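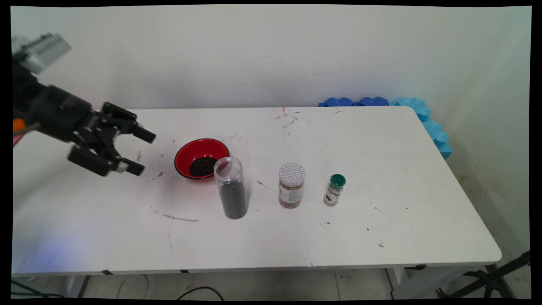 4. Leveling the table

The Zamfir folding table leaves the warehouse with its feet screwed all the way in, and it must be leveled before anyone works at it. Leveling takes one person and a small spirit level. Marks on a white top, such as scuffs, dark streaks or a long thin scratch, do not affect the procedure, but wipe away any grit so the level sits flat.

1. Stand the table where it will be used and remove everything from the top.

2. Check that all 4 leg locks have clicked shut.

3. Lay the level along the long side. Turn the foot at the low end counterclockwise until the bubble is centered.

4. Repeat across the short side.

5. Press down on each corner in turn. If the table rocks, extend the foot that lifts by half a turn and go back to step 3.

6. Tighten the lock nuts with the 12 mm wrench from parts bag 453.

Note: On carpet, wait until the next morning and check again. The feet settle.

Caution: Do not extend a foot past the red ring on its thread. If the floor slopes more than that, order the Jiltum long foot, part 1108.

Caution: Keep fingers clear of the leg hinges while the locks are open.

For scratches and stains, see section 7, Care of the top.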